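**Housekeeping Practice, Unit 5: Covering and protecting surfaces**
Handout for the September group, revised October 2023. Teacher: Braulio Cuautle

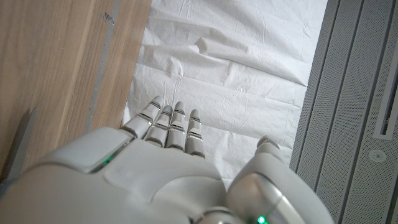 *Fig. 1. White sheet, crumpled, with a wooden surface near it.*

Please read this before the practice and bring it with you.

**1. Choosing the cover**

In Fig. 1 the material can be paper or a thin plastic drop cloth. From a photograph it is difficult to decide, so in class you will touch both kinds. Paper takes small drops of paint or glue, but it tears at the folds. Plastic stops water, and for the same reason water stays on top of it and can run to the side. For wood with a wax finish we use paper first and plastic over it.

**2. Laying it**

- Wipe the surface with a dry cloth. Sand under a cover makes scratches.
- Open the sheet fully on a different table, then carry it with two persons.
- Put down the far side first and come back toward you.
- Smooth from the middle to the outside with the flat hand.
- Tape only to the cover of the next piece, never to the wood.

A crumpled sheet has high places and low places. A cup does not stand well on it, and liquid collects in the folds. If your sheet looks like the one in the figure, lift it and lay it again. To pull it at one corner usually makes a new fold in another place.

**3. Taking it away**

Fold the four sides to the center, so the dirt remains inside. After this, look at the wood from a low angle, with the light in front of you. Write any mark in your practice sheet, also when it is an old one.

**4. Practice in pairs**

You have 12 minutes for each table. One student lays the cover and the other observes, then you change. The Tikstead room has the long tables; the Rorkwood room has the small ones with round corners, which are more difficult.

**Homework:** Cover one table at home and write half a page. Which side did you begin with, and where did the folds appear?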